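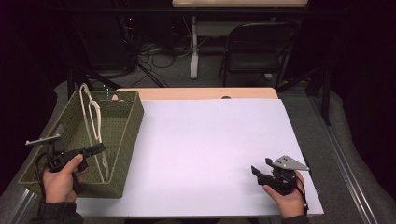
White cable over the rim of a woven basket.

Proving that two processes never hold the lock at once

This page walks through a small safety proof in Uto, the model checker we use in the Rurkville course. You need Uto installed and a text editor. If you have not written a model before, do the Bader counter exercise first.

Step 1. Write the model

Each process has four locations: idle, trying, critical and leaving. Make a file called lock.uto and declare the two processes with the same body. Give each one its own flag, and declare one shared variable called turn. Set both flags to false at the start. Leave turn without a starting value so that Uto tries both.

In trying, the process first raises its own flag, then sets turn to the other process, then waits. Write these as separate statements. If you put the first two on one line, Uto treats them as a single atomic step and you end up checking a different algorithm.

Step 2. State the property

The property is that in every reachable state, at most one process is in critical. Write it as an invariant:

always not (p.loc = critical and q.loc = critical)

If you prefer fixed points, the same thing is a greatest fixed point: the state is safe, and every successor is in the set too. Uto turns the first form into the second before it runs.

Step 3. Run the check

Run the checker with a state limit of 3000. The model is small and should finish well under that. If it stops at the limit, look for a variable with no declared range, usually a counter left over from an earlier exercise. Raising the limit to 4000 will not help in that case.

Step 4. Read the trace

When the check fails, Uto prints the shortest path to a bad state. Read it from the bottom up - the last two lines show which process entered critical second. Then go back to where that process read turn and compare the value with what you expected.

The most common mistake is swapping the two assignments in trying. Try it once on purpose. Set turn first, raise the flag second, run the check again and keep the trace.

Step 5. Check progress as well

A model where neither process ever moves also passes Step 2. Add a second property:

always (p.loc = trying implies eventually p.loc = critical)

This one needs the fairness option turned on. Without it, Uto will report a run in which q moves forever and p is never scheduled.

The Naciri notes cover fairness in more detail. Error 204 means the property names a location the model does not declare, so check the spelling first.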